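Support > Simulation > Arm Controllers > Ticket 559

Print this page | E-mail this page

Cabinet task: Flislow and Flasico disagree about where the handle is
Opened by: Iraklis Balaskas, Hiltthorpe
Status: Open (was Closed, was Open)
Opened: Tuesday, May 27, 2025

Trying to pick a controller for the cabinet task before the November freeze. Candidates are Flislow (joint space) and Flasico (Cartesian, more expensive on CPU, comes with a manual). Same white Panda-type arm, same gray cabinet, same wooden table, same seed. 100 episodes each, up to 3,000 steps per episode.

Flasico gets the hand up near the top section of the cabinet and then hovers with great dignity until the episode times out. No error is raised. The log says "converged", and I suppose from its own point of view it has.
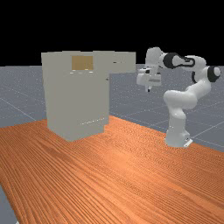

Flasico run, hand at the height of the upper section, just off its right end.

Things tried so far:

Raised the position gain. It hovers more firmly.

Lowered the position gain. Put it back.

Checked the cabinet pose in the config against the pose in the sim. They match to the last decimal, so there goes my favorite theory.

Swapped the gripper model for the one in the Kanagaratnam pack, same finger length, different collision mesh. No change in the hover. Reset takes longer.

Then Flislow, with nothing else touched. Flislow does not hover. It goes down, with confidence, to the bottom right corner of the cabinet, where there is no handle and as far as I know never has been one.

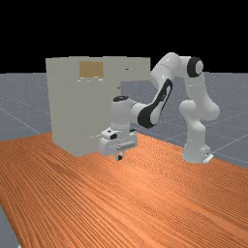

Flislow run. Fingers close together, just over the tabletop.

So one controller stops high and the other stops low. Averaging the two was suggested in the hallway. I have not logged it as a suggestion.

Printed the target in both runs. Flislow reads it in the cabinet frame and Flasico reads it in the arm base frame, and neither checks the frame ID it is handed. The task script sends world. Wrote a transform for each and reran. Flislow now reaches the handle on the right side of the cabinet in 17 episodes of the 100, up from zero. Flasico still hovers.

Closed the ticket at this point in a spirit of optimism. Reopened it after lunch.

Next suspect was the second camera. Flasico takes a pose correction from whichever view is listed first, and the first in my file is the low one that looks across the table at the arm base. It gets plenty of wood grain, a slice of cabinet down the left, and the gripper up in the top left corner. The upper part of the arm runs out of the top of the view. I would not want to estimate a wrist pose from it either. 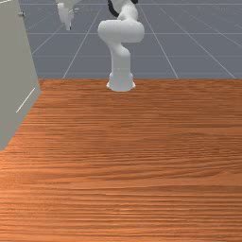
WORKAROUND

List the wide view first in the camera file, or set pose_correction to off. I did the second because it was one line. Flasico stops hovering and starts moving toward the handle. It has yet to close on it, so please don't mark this solved again.

Remaining:
- rerun both with the stock gripper
- find out why Flislow misses the other 83
- ask whether frame ID could be, say, read

Comments (3)

gantry_pete: Same hover on our drawer task. Turning the correction off fixed it, then the fingers closed early. Check your close threshold, the default is in meters and the docs have it in millimeters.

Iraklis Balaskas: Threshold was wrong, thanks. New and more interesting failures now. Will post.

mlowe: Did you ever try the Kanagaratnam gripper with Flislow? You only mention it for the other one.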